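Ratholm Less/Fewer Sentences
Data card, version dated 2023-12-01

What you get

A table of English sentences, each containing either "less" or "fewer" before a noun or noun phrase, with a label for how our readers took the noun and a second label for whether they would have changed the word. There are 2909 sentences in the release. We started with 3196 and dropped the rest for the reasons given under Cleaning.

The rule most people were taught is short: "fewer" with things you can count, "less" with things you can't. Fewer apples, less milk. I was sceptical of it before the work began and I am more so now, though perhaps for different reasons. The rule works well on apples and milk. It works badly on miles, pounds, minutes, people in a percentage, and words in an essay, and those turn out to be a large share of what anybody writes.

If you want a file that will train a tool to put red lines under "ten items or less", you can use this one for that, and I can't stop you. I would ask you to look at the disagreement column first.

Files

sentences.tsv – one sentence to a line, with its number, source and the word in question
labels.tsv – one line for each reader and each sentence
notes.txt – remarks typed by readers while they worked, lightly tidied
guide.txt – the instructions they were given, with all the mistakes left in

The columns in sentences.tsv are number, source, word (less or fewer), noun, sentence. The columns in labels.tsv are number, reader, kind, change, sure. "Kind" takes one of four values: count, mass, measure, unclear. "Change" is yes or no. "Sure" is how confident the reader felt, from one to five, and I would treat it with great caution. Some people never went below four on anything.

Where the sentences come from

Three sources. Basora is a set of notices and letters to residents: short, plain, heavily edited, and very fond of "no fewer than". Bitorora is a collection of recipe and household pages, where "less" does most of the work and the nouns are flour, salt and time. Carhuamaca is student essays on open topics, written by adults, some of whom learnt English late and follow the textbook rule more strictly than anyone who grew up with it.

None of these stands for English in general. People keep asking for a set that does, and I don't think there is one. Pulling sentences from a bigger pile would have hidden the problem under a larger number.

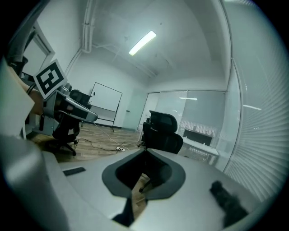 Nothing in the set was written before 2000, so it can tell you nothing about the history. The claim that "less" has been used with plural nouns for many centuries is well supported elsewhere, and anyone who tells you it is a recent slip should be asked for their evidence. Our file isn't that evidence, either way.

How it was labelled

Thirteen readers took part (the figure 13 in the reader column is the last of them, not a total of anything else). Each saw the sentence with the word left in. That was a poor choice and I would make a different one now. Seeing "fewer" on the page nudges a person towards thinking of the noun as countable, and we have no way to measure how strongly. A version with a gap in place of the word was planned for June and was not finished.

Readers were asked two things in order. First, is the noun here being counted, or treated as a lump, or used as a measure? Second, would you change the word? They could not go back to the first answer after giving the second.

The measure label caused the most trouble. Take a sentence such as "It is less than five miles to the coast." Miles can be counted, and the noun is plural, so the school rule seems to want "fewer". Hardly any careful writer would put it there, since five miles is a single distance. The same goes for "less than twenty pounds" when it means a sum of money, and "less than three weeks" when it means a stretch of time. Put those weeks one by one on a rota and the answer may flip. "We worked fewer weeks this year" sounds fine to me, and so does "less than three weeks is too short". The noun hasn't changed at all.

That is my main complaint about the rule. It is stated as if it were about nouns, when most of the hard cases depend on what the writer has in mind.

Cleaning

Sentences were removed if they were copies of one another, if "less" belonged to a phrase like "more or less" or "none the less", or if it was working as an adverb ("she less often agreed"). Some adverb cases have probably survived. We left in every "one less thing to worry about", and there are plenty of them, because the readers could not agree and I didn't see why their quarrel should be tidied away. "One fewer thing" has its defenders. I have yet to hear one of them say it aloud in a kitchen.

Spelling mistakes were kept. Names of residents and students were taken out and replaced with a dash.

Known faults

The Basora sentences lean on a small number of set phrases. A model can score well on that part by learning the phrases and nothing more.

Carhuamaca writers often chose "fewer" where a native speaker might have said "less", and readers marked them down for it in the "change" column less often than they marked the opposite. I take this as a sign that "fewer" gets the benefit of the doubt. It sounds careful, so people let it pass even when it is odd, as in "fewer than half the butter". Others on the project think the sample is too thin to say so.

Percentages are a mess. "Less than ten per cent of students" and "fewer than ten per cent of students" both appear, and both were accepted and rejected by the same readers on different pages.
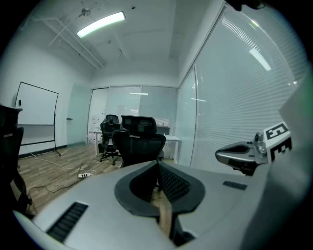
One reader objected to this whole section, saying that a rule with exceptions is still a rule, that learners need something to hold on to, and that a table full of doubt would only be used by lazy writers as an excuse. The guide, the same reader went on, should have told everyone to apply the textbook answer and mark the odd cases separately.

I have some sympathy with the part about learners. A beginner can do worse than "fewer apples, less milk". But marking the odd cases separately means knowing beforehand which ones are odd, and that was the question. The objection is in notes.txt in full.

Suggested uses

Looking at where people disagree, and whether it lines up with measure nouns. Writing teaching material with real sentences in it. Checking the claims of a grammar checker against what readers would really alter.

Uses I'd be wary of

Marking anybody's homework. Deciding which of two texts is "better written". Reporting one accuracy figure over the three sources together – they differ too much, and the figure would mostly tell you how the mix was made up.

There is no gold label. We were asked for one and could have made it by majority vote, which would take you a minute to do yourself from labels.tsv. If you do, please say so when you report results, and say what you did with the ties.

Changes in this version

Fixed a fault that had swapped "measure" and "mass" for part of Bitorora. Added the "sure" column. Removed a batch of sentences in which "fewer" was a misspelt "fever". Corrections are welcome, with the sentence number please.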